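An afternoon at the Flelbridge language open day
December 4, 2019

I'd been meaning to go to the Flelbridge open day for years, and this time I finally got on the bus (171, change at Plavholm, don't sit upstairs if you feel the cold). It's the one where people come and teach you how to say hello properly in whatever they grew up speaking, and you go home with your head full of greetings and your pockets full of sweets.

I started with the Persian table, run by Afshin Daneshvar, who comes from Rashti -- the street in Plavholm, he told me, before I could embarrass myself with questions about Iran. He had us all saying "salaam" and then "khaste nabashid", which means something like "may you not be tired". You say it to people who are working! I said it to the bus driver later and he said "cheers, love".

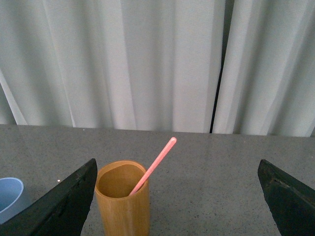

Curtains and tabletop, Flelbridge.

After tea there was a talk on when to shake hands and when to put your hand on your heart instead, and I learned I've been getting it wrong with my neighbour for 8 years. She's never said a word, bless her. The room got a bit stuffy with 60 of us in it, but the questions were lovely and went on well past the end.

Entry was £2, tea included. They're doing another one in March, with Welsh and Somali -- I've put my name down for both.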